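Plush veggies for the play corner – what would you add?

korenbloem_k
Posted 8/3/22
OK, I am way too excited about this. We've been building up a plush set for the play market at our kids' library and the vegetables are so good! The broccoli has a yellow stem that splits into little stubby branches, and the eggplant has a face!! Krystyna Szewczyk started the collection back in March and I've sort of taken over. Put a few of them out on the round table:
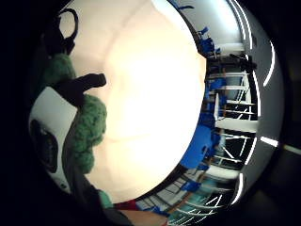
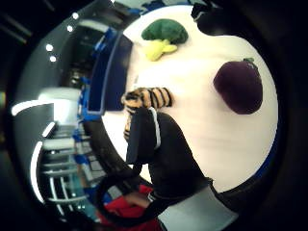
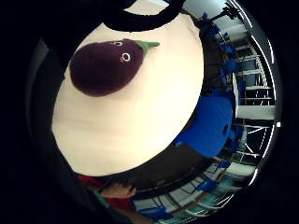

So my question is what comes next. I have room in the budget for two more. I'm leaning toward a carrot and a mushroom, but I could be talked into corn.

trimovfan
Corn! The husks on the Hatance one peel down and my kids do it over and over.

dot_and_bea
That eggplant is adorable, the tiny eyes got me. I'd skip corn though. We had the peel-down kind and the husks were hanging by threads in two months. Mushroom all the way.

trimovfan
Ours is three years old and fine? Maybe you got a bad one.

dot_and_bea
Maybe! Or my kids are just rougher than yours, lol.

pell_m
Is the orange and black striped one meant to be food too? I'd keep it strictly vegetables – sorting is half the fun at that age.

korenbloem_k
Not food, it's the store tiger as far as my youngest is concerned, and I'm not arguing with him. I get what you mean about sorting but they make up way better stories with an odd one mixed in.

pell_m
Hm, I still think it muddles things. Agree to disagree. The broccoli is great though.

võ_crafts
How do you wash them? I do cold water in a pillowcase, then air dry, and the fuzzy ones keep their pile pretty well.

korenbloem_k
Same, but I hand wash anything with embroidered eyes. Going to try the pillowcase on the broccoli first. And OK, mushroom is in – still fighting with myself over the corn.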